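Pesquisar produtos
O que procura? Pesquisar

Cobertor de pelo curto Arnen

Por Gifty Acheampong | Outubro
11 partilhas | 2 comentários

O Arnen é um cobertor de poliéster com pelo curto dos dois lados, pensado para uso diário na cama ou no sofá. Está no catálogo da Grivia há três invernos e foi revisto este ano: a bainha passou a ser dobrada e cosida com ponto duplo, e a etiqueta de lavagem saiu do canto para a lateral, onde incomoda menos.

Vende-se em três medidas: solteiro (150 x 200 cm), casal (200 x 220 cm) e king (240 x 260 cm). O modelo de solteiro cobre o colchão e cai um pouco de cada lado. Quem quiser prender o cobertor debaixo do colchão deve escolher a medida acima. As medidas são tiradas com a peça estendida e sem esticar, e admitem uma variação de 2 cm.

Composição e peso

O tecido é 100% poliéster, com gramagem de 280 g/m². Não tem enchimento nem forro. É um peso intermédio, suficiente para o outono com um lençol e uma colcha leve. Em quartos sem aquecimento convém juntar um edredão. O pelo é tingido antes do corte e a cor fica igual nas duas faces, pelo que não há direito nem avesso.

Cores disponíveis: cru, cinzento-claro, azul-noite, verde-seco e lavanda. O lavanda é um tom pálido, que de noite, com lâmpadas amarelas, puxa para o cinzento. O verde-seco está esgotado na medida king e volta a entrar em armazém em novembro.
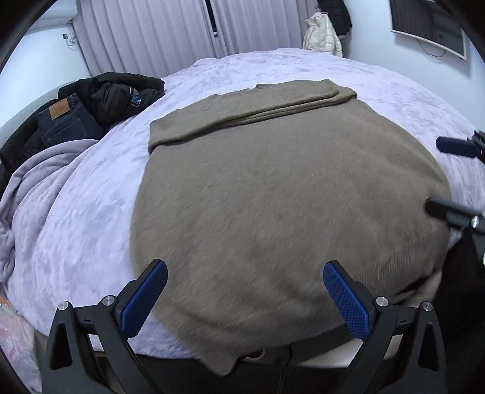
Camisola de malha sobre um cobertor felpudo lavanda-claro.

Lavagem

Lavar à máquina a 30 graus, programa delicado, com detergente líquido. Não usar amaciador, que cola as fibras e tira volume ao pelo. Na primeira lavagem a peça deve ir sozinha. Larga algum pelo, sobretudo nas cores escuras, e o filtro da máquina deve ser limpo no fim.

Secar à sombra, estendido ou sobre duas cordas. A máquina de secar pode ser usada em temperatura baixa. Não passar a ferro nem limpar a seco. Se o pelo ficar deitado nas zonas onde as pessoas se sentam, basta escovar com uma escova macia, com a peça completamente seca.

As malhas de lã e de algodão podem deixar borboto no cobertor. Um rolo adesivo resolve. As máquinas de tirar borboto não são indicadas para este tecido, porque cortam o pelo de forma irregular.

Arrumação

O modelo de casal dobrado ocupa 40 x 30 x 12 cm. É fornecido num saco de algodão com fecho de cordão, que serve para guardar a peça fora da estação. Não recomendamos sacos de vácuo por mais de dois meses seguidos.

Preço e entrega

O modelo de casal custa 137 euros com IVA incluído. Os preços das outras medidas aparecem ao selecionar o tamanho. As encomendas seguem pela Matetell e o prazo é de dois a quatro dias úteis em Portugal continental. Para as ilhas, contar com 10 dias úteis. As trocas são aceites durante 30 dias, com o produto por lavar e dentro do saco original.

Produtos relacionados

A capa de almofada Zakaria é feita no mesmo tecido, em 50 x 50 cm e 50 x 70 cm, com fecho de correr escondido. Existe em todas as cores do Arnen, exceto o azul-noite. A almofada interior é vendida à parte.

Referência do modelo de casal em lavanda: ARN-200-LV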